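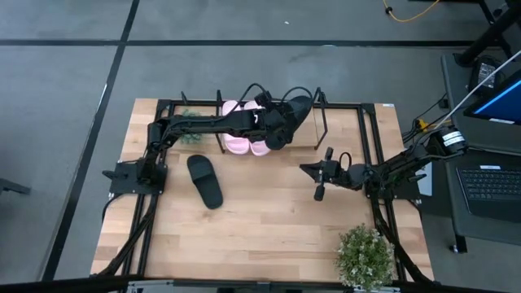

Estación de teleoperación Nundotik de dos brazos

La que más uso, con diferencia. Llevo ya una buena temporada enseñando tareas con la Nundotik y cada vez que alguien me escribe para preguntar qué equipo se compra primero le digo lo mismo: este, y luego ya veremos. Son dos brazos negros montados sobre un bastidor de perfil de aluminio, uno a cada lado de la mesa, y se manejan a distancia con un par de mandos articulados que se venden en el mismo lote (¡menos mal, porque en la versión anterior iban aparte!).

La gracia está en que mueves tú los mandos y los brazos te siguen. Nada de programar trayectorias. Haces la tarea, el equipo graba articulaciones, pinzas y cámaras a la vez, y al terminar pulsas el pedal y a por la siguiente. Yo suelo hacer tandas de 100 demostraciones por tarea y paro a descansar cada 10, que las muñecas lo notan una barbaridad.

Para probarla a fondo me gusta el calzado. Una chancla de pala ancha parece facilísima hasta que tienes que cogerla con dos dedos rígidos, girarla y dejarla junto a su pareja. Y las zapatillas blandas de andar por casa son otro mundo: ceden, se doblan, se te escapan por donde menos te lo esperas.

Cámara de muñeca Fovex

Viene incluida, una por brazo. Al principio yo trabajaba solo con la vista general y pensaba que me sobraba... pues no. Para coger algo blando por el borde necesitas ver la tela justo entre los dedos, y desde arriba la propia pinza te lo tapa todo. Eso sí, el fondo sale borroso, así que no la uséis como única vista. 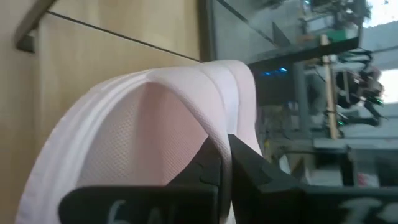

Dedos y pinzas

De serie trae los dedos negros con punta en cuña, que van de maravilla para pellizcar bordes finos. El cambio se hace con dos tornillos y la llave va en la caja (guardadla bien, yo perdí la mía la primera semana y estuve con una prestada hasta junio).

Con las chanclas tengo una manía: prefiero entrar por debajo de la tira, desde arriba y sin prisa, que ir a pellizcar la suela. El movimiento es más fácil de repetir igual muchas veces, y cuando estás enseñando lo que quieres es justo eso, que tus demostraciones se parezcan entre sí sin ser calcadas.

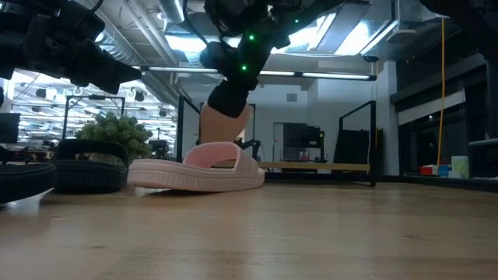

Entrada por debajo de la tira, con una chancla rosa.

La fuerza de cierre se regula desde el menú de sesión. Yo la bajo para la tela y la subo un poquito para la espuma. Ojo con cambiarla a mitad de una tanda, que luego mezclas demostraciones que no se parecen en nada y te vuelves loca buscando el fallo.

Otra cosa que me preguntáis mucho: ¿hay que dejar la mesa siempre igual? ¡Para nada! Cambiad los objetos de sitio entre una toma y otra, giradlos un poco, separad los pares.

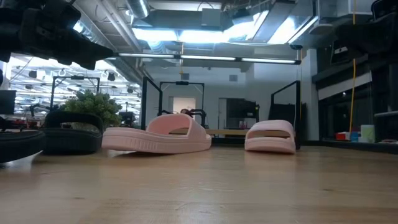
Yo además voy alternando qué pieza cojo primero y con qué brazo, y apunto cada variante en el nombre de la sesión. El programa de grabación, Drinow, deja poner etiquetas, pero el buscador es bastante flojo y con nombres largos me apaño mejor.

Lo que incluye el lote

Dos brazos con base y bastidor
Dos mandos articulados y pedal
Dos cámaras de muñeca Fovex
Un juego de dedos en cuña
Licencia de Drinow para un puesto

La mesa no va incluida. La fuente de alimentación es de Overgaard y hace algo de ruido, aviso.

Referencia: 833
Precio del lote: 2424 euros, portes aparte

Si tenéis dudas con el montaje, escribidme por el formulario antes de atornillar las bases al bastidor, que moverlas después es un rollo.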